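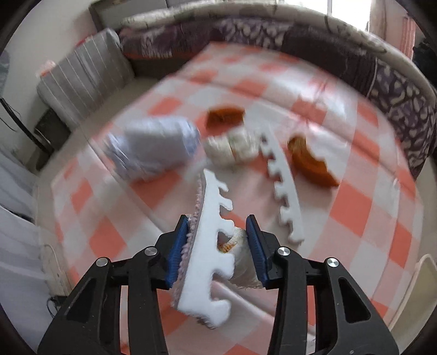
涂层桌布铺在天天吃饭的木桌上，底下还要不要再垫一层东西？

建议垫一层薄的绒布或者旧棉床单，桌布不容易滑，热菜盘子放上去对桌面也多一层保护，夏天湿气重的时候记得隔几天掀开来透透气。

这个问题在我上一篇写厨房收纳的文章底下被问到好多回，所以先放在最前面答掉，赶时间的朋友看到这里就可以去忙了。剩下愿意听我唠叨的，泡杯茶，咱们慢慢说。

今天要写的是Skerna家的涂层防水桌布，格子款，长方形，亮面。我是四月里下的单，写这篇的时候是2026年9月19日，中间过了一整个夏天，家里天天用，该洒的汤都洒过了，该烫的也烫过了。照我的老规矩，东西不用满一个季节不写，刚拆包装的时候看什么都好看，那时候写出来的话，我自己隔半年回头看都要脸红。

先讲讲为什么会去买一块桌布。我们家这张饭桌是搬家那年买的，实木，当时咬咬牙买下来，心想一张好桌子能用一辈子。头一年大家都很小心，杯垫、隔热垫、餐垫，样样齐全，吃顿饭像摆摊一样。后来孩子上了学，饭桌就成了写作业的桌子、包饺子的桌子、拆快递的桌子，有时候还是我婆婆剪窗花的桌子。油性笔的印子，面粉缝在木纹里干掉，酱油渗下去一个圈，我蹲在那里拿牙刷刷，越刷越生气。我先生说，桌子就是拿来用的嘛。话是没错，可是刷桌子的人是我呀。

小时候外婆家也是铺桌布的，那种硬邦邦的塑料布，夏天胳膊搁上去会粘住，起身的时候“嘶啦”一声。所以我对“防水桌布”这四个字一直有点成见，总觉得铺上去就像路边的大排档。真正让我改主意的是卖布的Shahram Salehi，他的店在我们菜场后面那条小路上，卖布也修窗帘，我常去他那里改裤脚。有一次去取裤子，看见他裁布的台子上铺了一块，亮亮的，摸上去倒是软的，他正在上面吃盒饭，吃完拿抹布一抹，接着裁布。我在旁边看得眼睛都直了，当场就问这是哪里来的。

他跟我讲了一大堆，我记下来的大概是这么个意思：桌布好不好，先看底子再看面子。底子是布的，垂下来顺，折过以后印子容易散；底子要是一层薄薄的无纺料，便宜是便宜，边上用久了会起毛。面子上那层涂层，太厚了硬，太薄了容易划。他让我把样布对折，用指甲压一道，再展开来看那道白印多久能淡下去。这个办法我后来用了好几次，很管用，也教给你们。

回家以后我把市面上能找到的牌子翻了一遍，最后认真比过的有四家：Skerna、Stivden、Kiani和Korkeo。样布都要来了，摊了一桌，我女儿拿去给娃娃做了裙子，这是题外话。

Stivden的花色最多，小碎花、柠檬、橄榄枝，看得人心情很好。它是偏哑光的，白天看着很高级，像真的棉布。可是我拿样布试了番茄汁，哑光面上细细的纹路会存颜色，得用点洗洁精揉一揉才干净。要是家里只有大人，吃得斯文，我觉得Stivden很值得考虑，拍照也好看。我家嘛，算了。

Kiani最便宜，而且可以按长度裁，家里桌子尺寸古怪的可以看看。味道是个问题，样布那么小一块，装在信封里，打开来还是有一股雨鞋的气味，挂在阳台上晾了好多天才散。也许大块的会好一点，我没有试过，不敢乱讲。

Korkeo是里面最厚的，手感很扎实，铺在那里像一块皮子，四平八稳。价钱也是最扎实的，我那张桌子的尺寸配下来，加上它家配套的衬垫，正好1,000块。一千块钱买块桌布，我在购物车里放了好几天，每天打开看一看，又关上。后来想想，桌布这种东西，孩子一剪刀下去就没了，还是不要跟自己过不去。

所以最后是Skerna。价钱在中间，底子是布的，指甲压的那道印子第二天早上就看不大出来了。花色我挑的是格子，珊瑚红、浅粉和白色相间的那一款。说实在的，下单的时候心里有点打鼓，怕太热闹。我们家墙是米白的，柜子是木头的，一年到头没什么颜色，忽然来这么一块，我先生第一天回家站在门口看了半天，问今天谁过生日。现在看惯了，反倒觉得以前太素净。冬天还没到，我已经在想下雪天早上坐在这块布前面喝粥的样子了。

好，讲正经的使用感受。

第一，铺上去的头几天。它是折着寄来的，折痕很明显，横一道竖一道，急性子的人看了会难受。包装里附了一张小卡片，说放着自己会平。我等了两天，没什么耐心，就翻到背面，隔着一条湿毛巾用熨斗最低的温度轻轻走了一遍，果然好了许多。千万要在背面，千万要隔毛巾，正面直接上熨斗的后果我不说你们也想得到。后来有朋友告诉我，拿吹风机暖风吹一吹，用手掌抹平，也行。我觉得这个更安全，手边没有熨衣板的可以试试。再往后就真的不用管了，人的胳膊、碗盘、书本天天压着，一个礼拜过去，折痕自己就没了。

第二，清洁。这是我买它的理由，也是我最满意的地方。汤汁、牛奶、果汁，趁着没干，一块拧干的抹布过去就没有了。干在上面的米饭粒，先拿湿抹布盖一会儿，喝几口茶的工夫，再一推就下来。面粉要先干着扫，再湿着擦，顺序反过来就会变成浆糊，这个错误我犯过，擦得满桌都是。酱油和醋都没有留下痕迹。咖喱呢，我要老实交代，浅粉和白的格子上留过一小片黄，当时客人在，没顾上擦，隔了一夜才看到。后来用小苏打加一点点水敷了敷，淡了很多，再后来晒了几次太阳，就找不到了。所以吃咖喱的晚上，还是请大家随手擦一擦。

圆珠笔的印子可以用酒精棉片轻轻擦掉，不过会把那一小块的亮光也带走一点，斜着看能看出来。油性记号笔我没有办法，女儿在角上画了一只小猫，现在还在那里，我们决定留着它。

第三，防滑。亮面的桌布铺在上过漆的桌面上，是会跑的，尤其是孩子趴着写字的时候，写着写着整块布就歪到一边去了。开头说的垫一层，主要就是为了这个。我用的是一条旧的法兰绒床单，裁得比桌面小一圈，这样从边上看不见。垫了以后布就老实了，碗放下去的声音也闷闷的，很舒服，早上大家还在睡的时候我在那里摆筷子，也不会吵醒人。我还另外买了一套桌布夹，21块钱，不锈钢的，本来是夏天搬桌子到阳台上吃饭防风用的，后来懒得拆，就一直夹着。夹子的松紧要看桌面厚度，买之前量一量，太紧的话会把边上的涂层咬出印子。

第四，耐热。商品页上写得很含糊，只说可以放温热的餐具。我的经验是，盛好菜的盘子、装了汤的碗，直接放没有问题；刚从灶上端下来的砂锅、刚出炉的烤盘，老老实实垫东西。六月里我妹妹来吃饭，热心肠，帮我把汤锅端上来，一下就搁在布上了，我喊都来不及。后来那里有一圈淡淡的皱，摸得出来，放了几个星期稍微平了一些，没有完全恢复。这个真的怪不得桌布。从那以后我在桌子中间长年放着一块软木垫子，谁来都知道锅往哪里放。

第五，气味。拆开的时候有一点点，像新书包，开着窗晾了一个下午就闻不到了。我鼻子算灵的，我婆婆的鼻子更灵，她没有说什么，那就是过关了。

第六，胳膊粘不粘。这个我特别留意，因为有小时候的阴影。最热的那几天，开着空调，没有感觉；有一回停电，屋里闷，光着胳膊趴在上面看书，还是会有一点点粘。比外婆家那种好太多了，但要说跟棉布一样清爽，那是骗人的。怕这个的，可以在座位前面加一块布餐垫，洗起来也容易，我夏天就这么过来的。

再说说边。Skerna这款是裁好直接就是边，没有包边。好处是可以自己剪，尺寸差一点点不要紧，拿把快剪刀，一刀到底，不要来回锯。坏处是垂下来那一圈看着有点单薄。我拿去给Shahram Salehi，请他给滚了一道白色的斜纹带，他用的是皮料的压脚，说普通压脚会粘住走不动。滚好以后整块布一下子就精神了，垂角也服帖。家里有缝纫机想自己动手的朋友，没有那种压脚的话，可以在涂层面上垫一张薄纸一起车，车完把纸撕掉。记得别用珠针，针眼是合不回去的，用夹子夹着就好。

尺寸怎么选，这也是大家爱问的。我自己喜欢垂下来短一点，坐下的时候不会堆在腿上，小孩也不容易一把扯下来。家里有刚会走路的小宝宝，我建议索性裁到刚刚盖住桌边，再用夹子固定，扯桌布这件事情，他们好像天生就会。想要隆重一点，过节摆得漂亮，那就留长一些，吃完饭再换回来。量的时候拿软尺，长和宽各加上两边要垂的，不要忘了是两边，我第一次量就只加了一边，幸好付款以前又看了一眼。

收纳的话，请卷起来，不要折。我用的是布店里讨来的空纸筒，卷的时候花面朝外，外面裹一层旧毛巾，立在柜子边上。折着放一个冬天，折痕的地方涂层会发白，严重的会裂开，我妈妈那块就是这么坏掉的，花样她很喜欢，到现在还在念叨。

能不能放洗衣机？洗标上写的是可以三十度轻柔洗，不可甩干不可烘。我试了一次，洗是洗干净了，捞出来很重，晾的时候又起了一身细褶，花了好久才抚平。以后我是不会再洗第二次了，平时擦擦，隔一阵子掀起来，背面也抹一遍，够用了。背面其实比正面更容易被忘记，尤其底下垫了东西的，有时候水从边上渗进去，闷在里面，会有味道。梅雨天我差不多每周都会掀开来，让桌子也喘口气，顺便看看木头，看它还是原来的样子，心里就很安稳。

讲讲不满意的地方吧，免得大家以为我收了钱。这块布是我自己买的，跟Skerna没有任何往来，他们大概也不知道有我这么个人。

一个是反光。亮面的嘛，晚上吊灯正对着桌子，坐在某个角度会晃眼睛，孩子写作业的时候尤其明显。我们后来把灯泡换成了磨砂的，好了不少，可是毕竟多出一件事情来。如果你家的饭桌主要是拿来看书写字的，同一个花色好像也有半哑光的，可以问问客服。

另一个是格子对不齐。我说的是桌布本身和桌沿，长方形的桌子铺格子，稍微歪一点点就特别扎眼，碎花就没有这个烦恼。我先生从来看不出来，我是每次路过都要伸手拽一下。性格像我这样的人，买格子之前请三思。

还有客服回得慢。我问能不能单独补买一小块同花色的做餐垫，等了四天才有回音，说没有。没有也没关系，早一点告诉我就好啦。

划痕方面，夏天切过一次西瓜，砧板底下有颗沙子，拖出来一道细细的白印，不深，但是在那里。用刀的时候一定要垫砧板，这个我想不用多讲，只是砧板底下也擦一擦，这是我学到的。

总的来说，我会不会再买一块？会的，已经在看蓝色的了，想着过年以后换一换。要打分的话，满分五颗星我给四颗，扣掉的那一颗，一半给反光，一半给那位慢吞吞的客服。家里有孩子、有老人、爱做饭又心疼桌子的，我很愿意推荐；一个人住、桌子上只放电脑和咖啡杯的，买块杯垫就够了，省下来的钱吃点好的。

最后再补一件事。有读者问玻璃桌面能不能铺，我自己家没有，去我妹妹家借她的茶几试了一下午。直接铺上去，底子是布的，吸不住，比木桌还滑，垫一层网格的防滑垫就稳了。大理石的我还没有找到人借，哪位家里铺过的，欢迎在底下留言告诉我，我也想知道冬天会不会凉手。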